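May 1, 2026

Cutting notebook, the Hadus film. Baiba asked me to write down where we are before she goes, so this will ramble.

Watched the whole assembly last night straight through, no stopping, with the sound off for the first reel. It's long! I knew it was long. But the part where Czerwiński's first appeal gets turned down still works even with nothing but faces, and that cheered me up a lot. The part after it doesn't work at all. We go from the appeal to the letter campaign to the old arrest footage and back to the appeal, and Shahzad (who has read every page of the file, bless him) was the only one in the room who knew what year we were in.

So, first job: put the years back in. I took them out in the last pass because I thought they looked like homework. Adwoa never liked that and she was right.

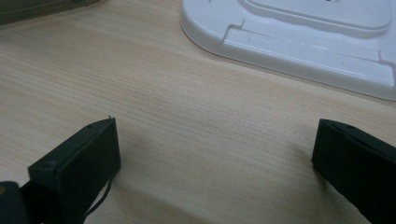
The Darnonton interview is the other thing I keep going around on. She's the retired court clerk, she talks for 50 minutes, and I'd say 3 of those are gold. The trouble is that the gold is spread out in tiny bits and when I stitch them together she sounds much more certain than she was on the day. Jinlong thinks we can cover the joins with files and paper. I'd rather put her on a plain surface for the cutaways, pale wood with that fine grain and nothing busy in it, and let her hands and the one letter do the job. Baiba says plain wood is what every courtroom documentary does now. Maybe! I still want to try it before we go buying any more archive.

Also she says "I suppose" before the line about the missing statement. I had trimmed it. Put it back. The whole line changes without it and it's her doubt, we don't get to take it off her.

Length, for the record: the transcript of the current cut runs to 2977 lines. Vija went through it with a highlighter and marked what she'd lose. I agree with most of it, except the bus ride to Brarkutton, which she finds slow and I find the only place in the film where the mother gets to be a person and not a witness. We went back and forth on this until we were both tired. Leaving it in for the next screening and we'll see if people fidget.

Things from that conversation worth keeping:

- Narration. We have two versions of the opening and both of them tell you how to feel in the second sentence. Try it cold, with the radio bulletin only.
- The sentencing. Reenactment is out. All of us agree now, even Jinlong, who shot the test. The drawings are better and they're stranger too.
- Music under the verdict: no. I pulled it and nothing fell over.
- The lawyer's phone call. The level is terrible in the middle and the cleanup makes him sound like he's in a bucket. Subtitle it and use the raw version.
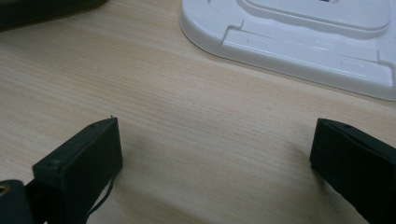
## Screening notes, rough

Showed reel 2 to a small group, mostly friends of Adwoa's, plus one person who used to write about courts for a paper. Reactions all over the place. The court writer wanted more on the plea offer and less on childhood. Two of the friends said the childhood section was the reason they cared at all. I don't think they cancel out — I think the childhood section is in the wrong spot. If it comes after the plea offer you already have a question in your head while you're watching it. Right now it's sitting up front like a bio.

Moved it. Saved as cut 7. Haven't watched it through yet, too close to it tonight.

One comment stuck with me. Somebody asked if the other family had been approached. They have, twice, and they said no both times, and we don't say so anywhere in the film. We need a card. Shahzad is drafting wording and will send it past the family's contact first so it doesn't land on them as a surprise.

## To do

- Years back on screen, small, lower left, same font as the letters
- Restore "I suppose"
- Card about the other family, wait for Shahzad
- Ask Vija whether the radio bulletin is cleared past July or only up to it
- Try the Darnonton cutaways on the plain table, static, long holds, no push-in
- Check the spelling of Czerwiński on every lower third (the accent dropped off in reel 4, probably in others)
- Baiba has the only drive with the hallway sound. Get it copied before she leaves

Reel 5 I haven't touched. The ending is still the phone ringing out and I still don't know if that's an ending.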